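Small Packets, Big Flavor: speaker notes
Asmaa Naciri, snack table talk, Ustton community hall, December

Start while people are still finding seats. Have them pick one packet each off the table but keep it shut for now!

Hello everybody. I love snack packets. I have loved them since I was a kid on the bus with my aunt, and I still can't walk past the little rack by the register at Abdelaziz without stopping (my family has learned to keep walking).

Pause. Ask who has a favorite. Take 3 or 4 answers, then move on or we'll be here all night.

Part one, the shape. Pillow sachet: flat, sealed top and bottom, zigzag teeth along both ends. Run your thumb over the teeth. Each of those points is a place to start a tear, and it works so much better than a straight edge, especially with cold hands. Let them tear one now. Enjoy the noise, all 85 of us at once if the room is full!

Part two, the front. You've got a tiny space and you have to say what's inside. Some makers go for the name, big and bold. Some go for a picture of the food. The ones I like best squeeze in both and still leave room for a nice warm color. Reds, browns, oranges, anything that says fried and crunchy to me before I've read a word.

Tell the Phyllis Mapplebeck story here. She kept 200 empty packets pressed flat in a phone book, and she could tell you where she ate every one. Keep it short, don't do the voice.

Part three, serving. Tip them out into shallow bowls, and stand one full packet next to each bowl so people know what they're eating. Put sweet at one end of the table and salty at the other. Check the back for allergens before you throw the outer bag away. I forgot that once in Tirness and had to dig through the trash.

Questions, then tasting. Last slide stays up while they eat: small red-brown packet, 小酥菜 on the round cream label, golden shrimp-shaped piece printed near the bottom.
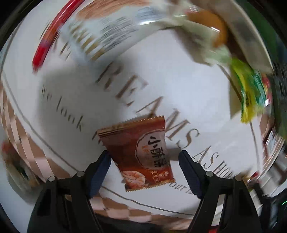 Page 4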